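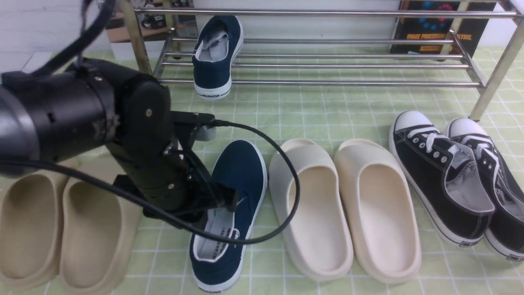
Shoes in a row by the rack.

Section 6: Setting up the Cendance boot dryer

I've set up more of these than I care to admit, so let me walk you through it the way I do it at home. It's easy, I promise!

1. Take the dryer out of the box and pull off all the film. There's a sneaky strip under the base, so flip it over and look.

2. Push the four Filonine tubes into the base until they click. If one won't click, turn it a little and try again (don't hit it, I cracked one that way).

3. Pull out the insoles and open the laces nice and wide.

4. Plug straight into the wall. The dryer draws 1,000 watts on high, and that's too much for a skinny extension cord.

CAUTION: Never use high heat on glued soles or leather. I ruined a lovely pair of Fabbri loafers before I learned this one.
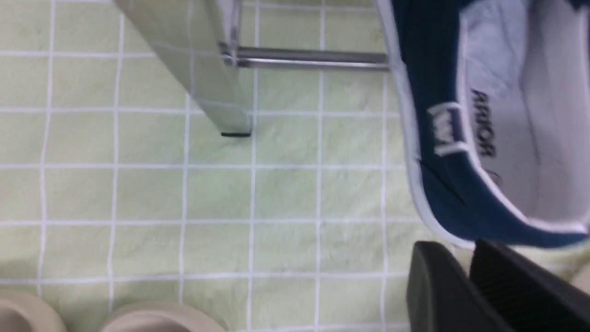 Leveling the dryer comes next, and it matters more than you'd think, as a tilted base makes the fan buzz all night. Set it down, press on each corner and listen for a tap. If you're putting yours on top of a cloth, smooth the cloth out first. A printed grid makes this really handy, with the white lines going wavy wherever the fabric isn't lying flat, and a little black rubber foot like the one on that steel stand is just what you want touching down at every corner.

5. Turn the dial to low and let it run empty for 26 minutes. You may get a warm dusty smell the first time.

6. Slide your boots on, toes pointing up, and set the timer.

NOTE: The Jistance timer forgets its setting if the power goes out. Mine does it every August when the storms roll in, so check it before bed.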